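# Small Yellow Things, and the Boxes They End Up In

20 November 2020. Tidying the toys again. Second time since lunch.

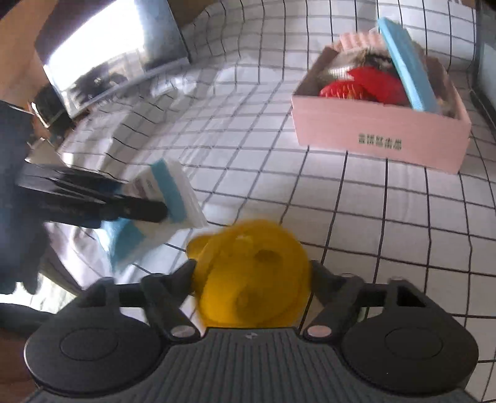

Sarita Ahuja wrote in to say she gave up on toy boxes years ago, that a box is just a floor with sides, and could we please stop telling people to buy more of them. Fair. But she also says she keeps everything in one drawer now and can't shut it, so.

I like a box. Open, no lid, low enough for a four year old. Pink one at our place, pale, came from the Sotton market with tea towels in it. The towels are long gone. The box has had blocks, then doll shoes, then a whole winter of dried pasta nobody would admit to. Now it's the home for small soft things, the ones that roll under the couch and turn up in June.

The cloth came later. White with a black grid, big squares. You spread it out, tip everything on to it, sort, fold up the corners, pour. Deepak Vishwakarma does the same with a bedsheet and swears the sheet is better because it's bigger. Maybe. A sheet is also a sheet and you have to sleep on it later, with crumbs. Mine gets shaken off the balcony and goes back on the shelf.

It never lies flat, by the way. I used to iron it. Stopped.

Some rules, loose ones:

- Round things first. They travel.
- Wrappers and bits of plastic in the trash before you start, not after. I allways forget.
- One box, one kind of thing. If it needs a label it's too complicated.
- No lids under age 7.

Anju Nishad runs the toy library in Tarkeren and has 177 pieces going in and out, all of them in open boxes on low shelves. She tried lids for a month. Kids opened them, lids went missing, lids became hats. She washes the soft stuff by hand in the sink, squeezes it out in a towel, leaves it on the windowsill overnight. Molded toys get a wipe and a good look along the seam, that's where the grime sits. An old toothbrush gets it out.

What to keep is harder. We went through ours last week and I had a bag for giving away, a good big bag, and by bedtime half of it had walked back to the box. My son had reasons for each one. Some of them long. I let him have 2 and then 2 more and then I was tired.

Lalit Pal in Mivham puts a few away every season, top of the closet, then brings them down when it rains. Works like new toys, he says. His daughter greeted a rubber duck like a cousin home from the navy. I've started doing it with the blocks. Will report back.

Budget, for those who asked: 95 cents for the cloth, remnant bin. Box was free with the towels. Toothbrush, you've got one.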